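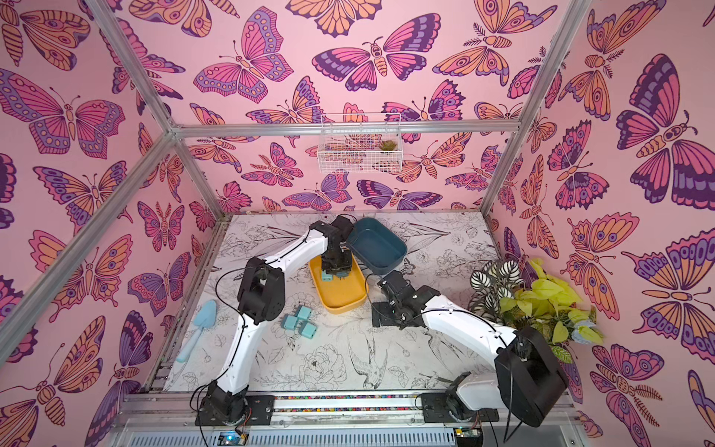 *Butterflies and moths on pink walls, with a light-blue block in the yellow tray.*

Wirnach FC will open the second half of its season without the player who has organized its midfield for the past three years. The loan of Yasir Mohmand to Druminero was confirmed by both clubs last week, and it runs through November. Supporters of this blog have asked for a considered view of the move, and I have waited until the terms were public before offering one.

Mohmand made exactly 47 appearances for Wirnach in all competitions. He scored 11 goals in that time, most of them from outside the penalty area, and took nearly every corner from the left side. His value to the team was greatest when Wirnach did not have the ball. He closed the space in front of the central defenders, and he did so early enough that the fullbacks could stay forward. The club has no direct replacement for that work in the present squad.

The arrangement with Druminero does not include an option to buy. Wirnach retains the right to recall the player if two or more midfielders are injured at the same time. I regard that clause as the most useful part of the agreement, and the club deserves credit for insisting on it. The question of wages is less satisfactory. Neither side has stated how they will be divided, and season ticket holders are entitled to a clear answer before renewals are due.

## The home match against Wistine

The first test came at home against Wistine, before a crowd of almost 400. Wirnach lined up with two holding players and a single forward, and the first half passed with few chances at either end. Wistine scored after the interval from a free kick that should have been defended better. The equalizer arrived late, from a low cross that was turned in at the near post. A draw was a fair result.

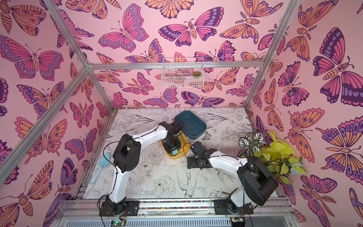
The away kit for the coming year was shown to members before the match, and opinion on it was divided. It is a plain gray shirt with a narrow white collar, and the crest has been made smaller. My own preference is for something bolder. A pink ground with large butterflies and moths in orange, magenta and violet, like the walls in the photograph, would at least be visible from the far terrace. The supplier, Uddin, has agreed to hold the price of the adult shirt for a second year, and children's sizes will be on sale at the next home match.

Attention now turns to the trip to Druminero, where Mohmand will not be permitted to play against his parent club. The head coach has indicated that the same two holding players will start. I would prefer to see one of them moved forward, as the single forward was isolated for long periods against Wistine and received very little support from the wings.

Coach travel will leave from the main gate, and 100 seats have been reserved for members. Names should be given to the ticket office before the end of the week. Unclaimed seats will then be offered to the general public at the same fare.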